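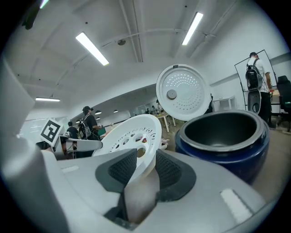 Figure 3. Round steam plate and the rice cooker, with the lid open.

3.2 Removable parts and reassembly

The cookers in our sample differ little in outer form, but they differ a good deal in the number of parts a user must take out for cleaning and put back before the next use. We treat a part as removable when the manual tells the user to wash it apart from the body. Under this rule the inner pot always counts, and so does the steam plate where one is supplied. Lids are counted only if they come away from the hinge without a tool.

The steam plate deserves separate mention. The one in Figure 3 is a white disc with a raised rim, a ring of small round holes and one larger opening near the centre. A plate of this type has two faces that are easy to confuse when it is picked up from a draining rack, and in the diary study (Section 2.4) wrong-way-up placement was the fault reported most often. Households that steamed vegetables above rice noticed the fault quickly. Those that used the plate only for reheating often did not notice it at all, and some had kept the plate in a drawer for months – a habit we return to in Section 5.

Colour contrast between parts may also matter. The pot in Figure 3 is black and non-stick inside, so a white plate stands out against it. Dekker and Prins coded contrast for every model on a simple two-level scale, high or low, working from the parts themselves and not from catalogue pictures. Where their codes differed, Agarwal made the final decision.

Lid undersides were harder to classify. The white lid in Figure 3 carries small perforations arranged in arcs on its underside, with a grey round knob to one side. Perforated surfaces hold starch residue more readily than plain ones, and diary entries mention a brush or an old toothbrush far more often for these lids. We recorded the type of underside for all 52 models but did not score the knobs and tabs, as their purpose could not always be settled from the manual.

Each household completed 8 cleaning entries, spread over ordinary use. Participants wrote down which parts they removed, where each was left to dry and whether anything was missing when the cooker was next needed. Entries made on days when the cooker was not used were set aside. The wording of the diary form followed the Uvach kitchen survey, with two questions dropped after piloting in November – both concerned the power cord and drew almost no replies.

Storage was coded separately and is reported in Table 4.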